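June 12, 2021

Humidity logger check, continued from the February round

Purpose: find out whether the Endico loggers coming back from Unby still agree with each other, and whether the high readings in the Unby paper store are real or sensor drift. Luzius wants an answer before the shelving is refilled. Reference is saturated salt in closed jars, same method as February, with the changes noted below.

Salts: sodium chloride for the upper point, magnesium chloride for the lower. The magnesium chloride is from the old Lanz tub and has taken on water in storage. For this purpose it does not matter, as it only has to be a slurry with visible solid at the end. Used 30 g of sodium chloride per jar and added water by dropper until it looked like wet sand. February batch was too thin and one jar had no solid left when opened, so that result was thrown out.

Loggers sit on a plastic grid above the slurry. No contact with the glass. Lids greased lightly on the rim only. Grease on the logger vent ruined one unit last year and it still reads low.

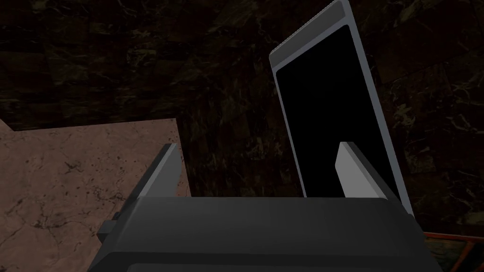
Geeta Maurya: did you let the jars come to room temperature before closing them? In February they were closed straight after mixing and the first hours were useless. Magnesium chloride gives off a fair amount of heat if any of it is still dry.

Yes, mixed the evening before, left with lids resting on top, closed in the morning. Will add that to the method sheet.

Soak time was 16 hours for the upper point. Readings were flat well before that, except logger C, which crept upward the whole time and had not settled when the jar was opened. C is the one Algirdas cleaned with alcohol. Suspect the sensor film. Leave it in open air for a week and repeat before drawing conclusions.

Temperature is the weak part of this. The jars were in the foam box, but the box was near the radiator pipe, and the trace shows a slow rise and fall that all loggers share. For sodium chloride the effect on the reference value is small. The effect on the air inside the jar while the slurry lags behind is not small, and it shows as a ripple on the humidity trace. Next time the box goes on the floor by the inner wall with a water bottle in it for mass.
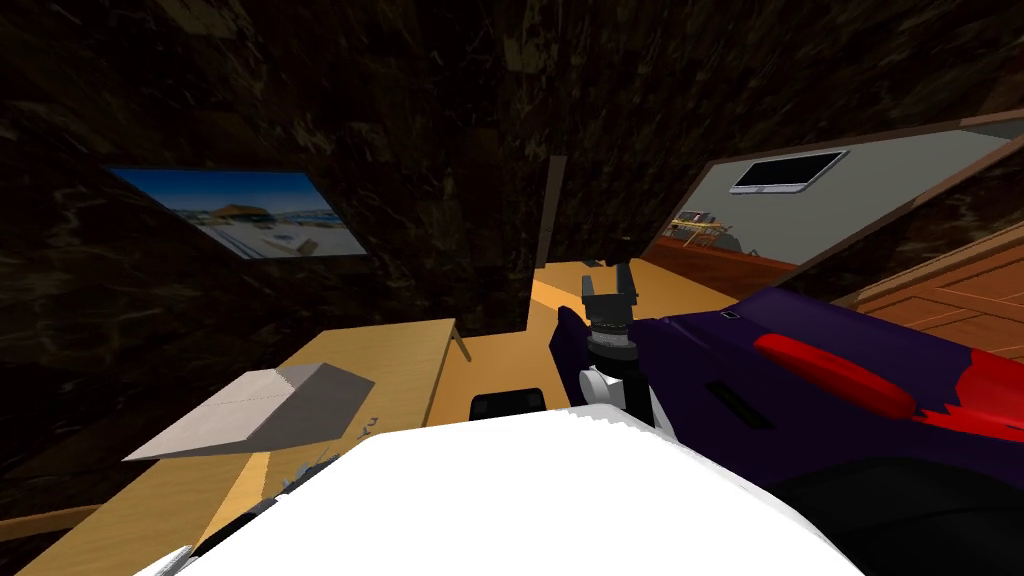 Prillmont Conservation Workshop - Storage Conditions Group

Results, upper point: A, B and D agree within the resolution of the display. E reads high by a constant amount, same direction and same size as in February, so the correction on its label stands. C not settled, see above.

Results, lower point: all five low, C included. They are low by a similar amount, which points at the jar and not the loggers. Either the slurry surface had crusted or the reference was never reached. Wayne thinks the grid is too close to the slurry. I think it is too far, with too much dead air and no mixing. We can settle it by running both heights.

What this says about Unby: the loggers placed on the lower shelves were A and D, and both are good at the upper point. The high readings there are therefore probably real. The one by the door was C and should be ignored for now.
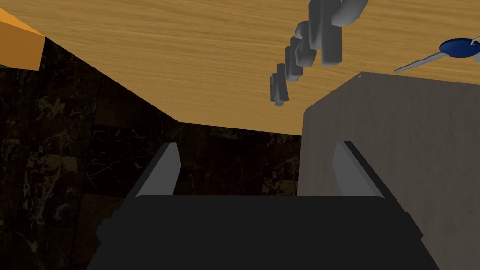 Open items

Repeat the lower point with fresh slurry, three jars, grid at two heights and one jar with the small fan.

Ask Imad Sayegh for the Unby door log. If the door was propped open during the delivery, the first peak is explained and only the second needs work.

Change battery in B. The clock has slipped and its trace has to be shifted by hand to line up with the others.

Relabel E. The old label is coming off and the correction has lost its sign - it is subtract.

Order sodium chloride, plain, no anticaking agent. 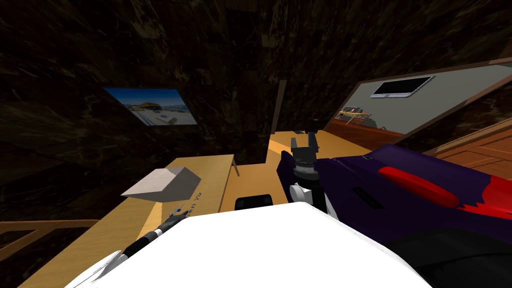 Dark marble walls and light wood desks.

Raw files are in the shared folder under the logger letters. The spreadsheet still has the February offsets in the second tab. Do not paste over them until the repeat is done. L. Frei has the only copy of the original calibration slips.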